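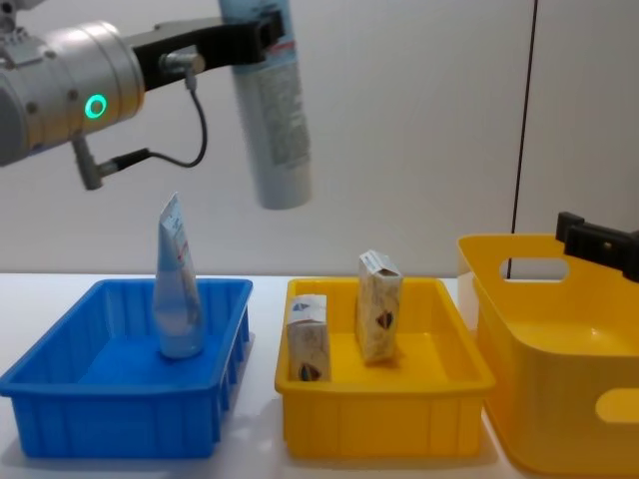

The Direro 2 is a front splitter and side sill kit for the Brumivov coupe, supplied unpainted and primed for color matching. Each kit contains the center splitter section, left and right end plates, a pair of sill extensions and the mounting hardware. Primer is applied at the Telstead works before packing, and the final color coat is left to the customer's body shop. A tall spray can, like the one held over the white tabletop, is adequate for touching in stone chips and the cut edges of the end plates, but the visible faces should be finished with a spray gun and cleared to match the bumper.

Construction
The splitter is molded in glass-filled nylon with bonded steel inserts at every fixing point. The sill extensions are polyurethane and will flex over a curb without cracking. Wall thickness on the splitter blade is 3 mm at the leading edge, increasing toward the rear mounting flange.

Fitment
Fits all Brumivov coupes with the standard or sport bumper. Cars with the factory tow hook cover need the alternate left end plate, ordered separately. Not suitable for cars fitted with the Koutsoukos air suspension - ride height in the lowered setting leaves too little clearance for the blade.

Installation
Allow 2 hours for the splitter on a two-post lift. The original undertray stays in place and is trimmed along the line marked on the paper template. Sill extensions attach with the existing clips plus two screws per side, driven from below. Torque all splitter fasteners evenly and check them again after the first 3000 miles.

Care
Wash by hand with neutral soap. Keep pressure washer nozzles away from the joint between splitter and bumper. Do not use solvent cleaners on bare primer.

Ordering
Part numbers changed on Jan 3, 2021. Kits bought before that date use the older bracket set, and replacement end plates must be ordered with the matching suffix. Sill extensions can be bought individually. Kits ordered now ship from Telstead in March.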